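Altodar open day – quick notes before I forget it all

Got there late, parking was a mess, ended up two streets over behind the tile place. Missed the welcome talk. Sounds like I missed a lot of thank yous.

Signed in, got a sticker and a pair of safety glasses that fogged up straight away. Groups of 6, ours led by Hye-jin Gil, who looks after the arms. Talks fast, knows her stuff, didn't mind dumb questions (I had several).

First stop the Berhe line, carton packing. Loud. 200 cartons an hour on a good day, she said. It wasn't running at full speed for us, fair enough with kids about. Nice colour-coded floor lines so you know where not to stand – one bloke still managed to stand there.

Then upstairs to the Stondar room, which was what I came for. Two-armed setup, plate and fruit on a wooden table. The job is put the fruit on the plate. Sounds like nothing. Eun-ji Ok was on the controls and explained they record each go, then train on the recordings. 90 seconds allowed per go, then reset and start agian.

Asked why fruit. Round, shiny, rolls off, different shapes but close in size. Pears are worse than apples apparently, the neck throws the grip out.
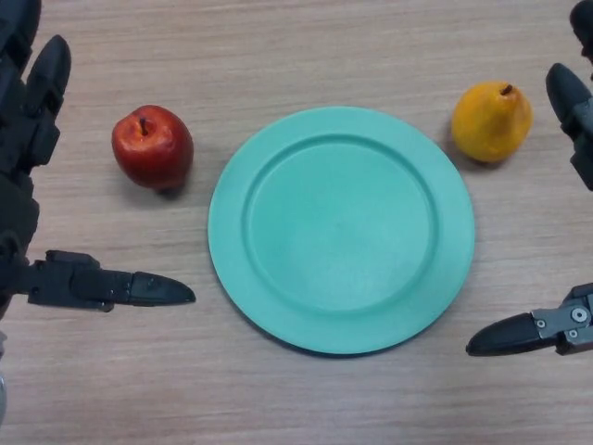
Asked about the fingertips too. They get swapped out when the surface wears, and she reckons that's most of the maintenance. Someone behind me wanted to know if it could do eggs. Not yet.

Had a turn on the controls myself. Harder than it looks, your own hands want to do it. Fruit went everywhere.

Burnico had a stand by the stairs, grabbed a brochure, havent read it. Sausage sizzle out the back, onions gone by the time we got down. Whole tour was 60 minutes and I'd have happily spent all of it upstairs. Next one's in January, bookings through the Altodar site. Park on the north side.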